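Subject: Re: [nendley-allotments] Seed swap shelving and the May date

On the Nendley list, a member wrote:
> Do we still want the hall at Rirnholm for the seed swap? Last year the
> packets were all over the tables by 10. Could we use small shelves?

Yes, the hall is still booked. A pine unit with four open compartments would do the job, one each for beans, squash, greens and flowers.
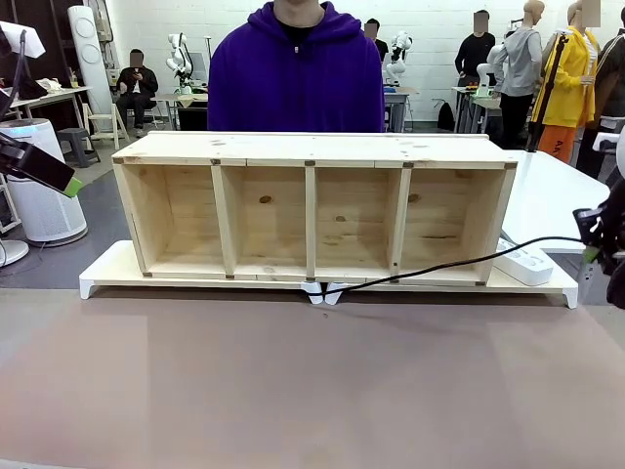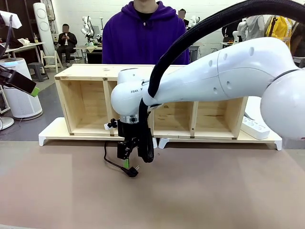
Please label your packets with the variety and the year you saved them. Last year we had 435 packets and a lot of them just said "bean."

Doors open at 9 for setting up and 10 for everyone else. I have asked Pivetcombe if they want to bring their potato onions again but have not heard back. If you have spare Pellegrini beans, I would like 5 or so for the end bed.

Squash seed from open plots has probably crossed, so write that on the packet too. Bring your own envelopes.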